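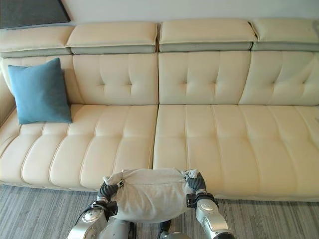 Review: the Rellel household robot at the Hukmont open day

I have wanted to see a two-armed robot work with soft things for a long time. Videos of robots with boxes and bottles I have watched enough, and at my home the boxes and bottles are not the problem. The problem is the sofa, with its cushions and blankets that travel through the whole apartment. So when Hukmont announced an open day for Rellel, their household robot, with cushions and covers as the main subject, I registered the same evening. The visit took place on 19th November, and I had to take two buses to get there.

I review mostly vacuum cleaners and small kitchen machines on this page. Please read what follows as the opinion of a person who cleans a home, and who has no engineering education.

How the day was organized

Around 80 people had registered, and we were divided into small groups. Each group had 20 minutes with the robot and then could stay for coffee and questions in the next room. Twenty minutes sounds short. For standing and watching it was enough, but for asking questions it was not, and I went back in with the last group because two people had left early and the host allowed it. I am thankful for this, as my opinion changed in the second round.

Our host was Tobias Lyons, who trains the people that will later install the robot in homes. He speaks slowly and he answers the question which was asked. If he did not know something he wrote it in a notebook, and two days later I received the answers by email, all of them. I mention it because I have been to many product presentations where the notebook was only for decoration.

The task

The work was on a long cream leather sofa with stitched, puffy seats. The robot had to take a light gray cushion with both hands, hold it over the front of the seat, turn toward a place on the sofa and set it there. Afterward it had to straighten the blue cushion at the end. This was the complete program. Some people in my group were disappointed, as they expected cooking or laundry. I was rather glad. A small task shown many times tells me more than a big task shown once.

In my first round I saw the gray cushion taken and placed four times. Three times it was good. The fourth time the right hand let go too early, the cushion fell to the floor and the robot stopped with its arms up until Mr. Lyons started it again from a tablet. He did not hurry to cover this, and he told us that an early release is the most frequent fault they have with soft objects.

The speed is slow. I could do the same thing in two seconds, and Rellel needed almost a minute from the first movement to the last. For me this is not a serious fault if I am in another room or at work. If you want to sit down on that sofa and wait for the robot to finish, you will become impatient.

Working with fabric

What I liked most was the way the fingers come to the fabric. I expected a hard pinch. The hand arrives, touches, stops for a moment, and only then closes. On the screen beside the door we could follow the small wrist camera, and there the weave of the cloth is so near that you understand how little the robot sees of the whole object at this moment. It must remember from the head camera where the rest is.
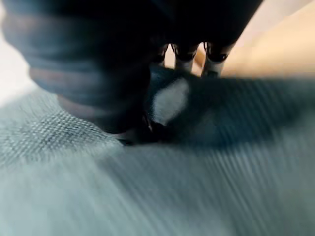 Wrist camera, finger on blue-gray fabric.

The software that decides the pressure is called Prorari. According to Mr. Lyons it has a setting for "delicate" and a setting for "normal", and the open day was done in delicate only. I asked if I could see normal. He refused politely, the sofa was leather and borrowed from the reception. I accept this reason, but it means that I can not say anything about the stronger grip, and a wet towel or a heavy winter blanket would need it, I suppose.

After the last round we were permitted to touch the seat and the cushions. I looked for marks in the leather and found none that I could connect with the robot. The gray cushion was more wrinkled at the two ends than I would leave it at home. You would still want to shake it once by hand. My mother would do it in any case.

The hands

The hands deserve their own section, they are the part that will cost you money over the years. They are metal with dark tips on the fingers, and a black fabric covering goes over the palm and the back of the hand. I asked Young-sook Heo, who is responsible for service and spare parts, how long such a covering lives. She said that they change them in their own building every three weeks, but that their robots work all day, and a home robot will need it much less often. The covering can be washed at a low temperature. A new one is included two times in the first year.
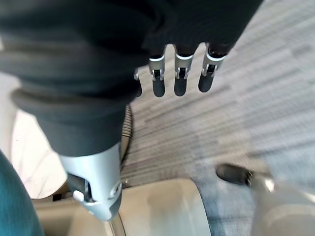 One of the hands above the carpet, with the black covering.

I have a small criticism of this covering. It is not tight. It makes folds, and where it makes folds it will collect hair. I have a cat, so I asked about hair, and Ms. Heo laughed and said that it was the third cat question of the morning. Her advice is a lint roller once a week. I would prefer a smoother material from the factory.

The metal joints of the fingers are open to look at, with narrow gaps between the parts. In a home with small children I would want more protection there. Mr. Lyons explained that the robot stops if a finger feels resistance it does not expect, and he showed it with a pencil, which survived. He did not show it with his own finger, and I did not ask him to.

Noise and space

I had prepared myself for noise, and it was less than I thought. When the arms move there is a soft hum, like an old refrigerator in the neighbor's kitchen. When the legs move it is louder. During the work at the sofa the robot stands with the feet close together, and I could speak with a normal voice to the lady next to me.

Space is the more difficult matter. Rellel needs free carpet or floor in front of the furniture, and a coffee table must be moved away before it starts. In the showroom this is simple. In my living room the coffee table stands exactly there, it is heavy, and if I must move it every time, I have in the same moment also arranged the cushions. I said this to Mr. Lyons and he agreed that they hear it often. An update for working from the side of the sofa is planned. I do not give points for plans.

The second round

As I wrote, my opinion changed when I came back. In the morning I had watched the result: is the cushion in the right place or not. In the second round I watched the two arms together, and it is here that the machine is better than I had noticed.
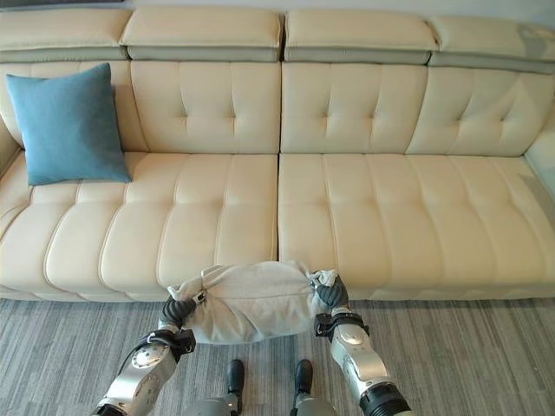
Both hands hold the cushion at the ends, and when one goes a little forward the other one waits for it. I saw one time that the left end began to slip. The robot did not drop it and did not squeeze suddenly. It lowered both arms, leaned the cushion on the front of the seat, took the left end again and continued. Nobody had touched the tablet. It was a small thing and the person beside me was looking at her phone, but for me it was the best moment of the visit. I watched six placements in this round and there was no fall.

I also noticed that the robot has black straps with buckles around the wrists. I forgot to ask what they are for, so if a reader knows it, please write it in the comments.

Price and conditions

You can not buy Rellel at the moment. You rent it for 657 dollars per month, and a deposit of 2000 dollars is paid before the delivery. Service visits are included, and so is a person who comes on the first day and walks with the robot through your rooms. The shortest contract is one year. There is a cheaper contract named Bellamy, where the robot comes only on certain days and is shared between apartments in the same building. For families in a big building I find Bellamy the more interesting idea, but it was not yet possible to sign for it, and the paper we received has only one paragraph about it.

For my own household the price is too high for what I saw. Cushions are placed well and slowly. Folding of blankets was not shown, and lifting things from the floor I could not judge either, as the one cushion that fell was picked up by Mr. Lyons.

My marks

Handling of soft objects: 4 of 5
Speed: 2 of 5
Noise: 4 of 5
Hands and coverings: 3 of 5, would be 4 without the folds
Value for the money: 2 of 5
The open day itself: 5 of 5

If Hukmont makes another open day near you, go, and ask for the last group. The coffee was also good. Please bring your own list of questions in writing, I forgot two of mine while I was watching and had to send them later by email. When I receive more information about the Bellamy contract I will add it under this review.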